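21 August 2023, Zurkbridge, table 5

Carried on with the snack bag task for Fluto. The aim this week is still to get a clean set of the bag going from the table into the white tray, using the hand-held pair, before we touch anything with two objects.

Set up as on Friday. Table square to the tape, tray at the top right. Both grippers zeroed before the first take and again after lunch. The left one read slightly open when fully closed, so I redid it twice and it settled. Worth checking again first thing tomorrow.

Recorded 91 takes and kept 55. That is a worse rate than I'd like. Most of the rejects are from the first hour and they are nearly all the same fault: the tips close on the edge seal of the bag, the bag folds, and it swings on the way over. It still lands in the tray but the motion is full of little corrections and I don't want the model learning those. Grabbing further in, across the fat part, is much better. I've changed the task sheet to say so.

A few other rejects:

- right cable caught on the sleeve, tracking jumped
- started moving before the beep
- bag dropped short, then picked up again (kept the files, moved to `recovery`, not counted in the 55)

Start positions. I was getting lazy and putting the bag down in the same place with the same end pointing at me. Looked at the overlay from the morning and it was one tight clump. From take 40-something onwards I turned the bag between takes and moved it around the middle and left of the table. Still thin along the near edge. Anyone doing the next block, please start there.

The left hand does very little in this task. I've been holding it near the corner and keeping it still, and Cirillo's loader is happy with that, but I did wonder if we should be using it to steady the bag. Tried it for 3 takes. Slower, and the two grippers get in each other's way when the bag is small. Left those out. If we want a two-handed version it should be its own task with its own name.

Pace: I'm quicker in the afternoon than in the morning. Reach and close take noticeably less time by the end. Probably fine, but the people training on this should know the order isn't random. I've asked for the shuffle to be switched on in Lonorar before the split is made.

Labels done for all the kept takes. Upload was still going when I left the desk.

To do:

- [ ] re-zero left gripper, write down the value this time
- [ ] 2 more blocks with the bag near the front edge
- [ ] clip the cable higher up the forearm
- [ ] agree what counts as "in the tray" when the bag is leaning on the rim
- [ ] new bags, these are getting soft at the corners and they don't crinkle the way a fresh one does

The last one matters more than it sounds. We need the whole set finished well before November and I don't want half of it done on tired bags.
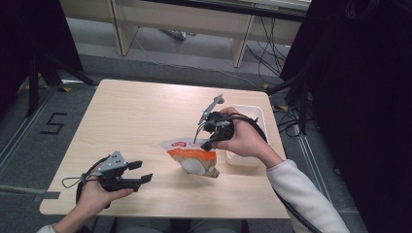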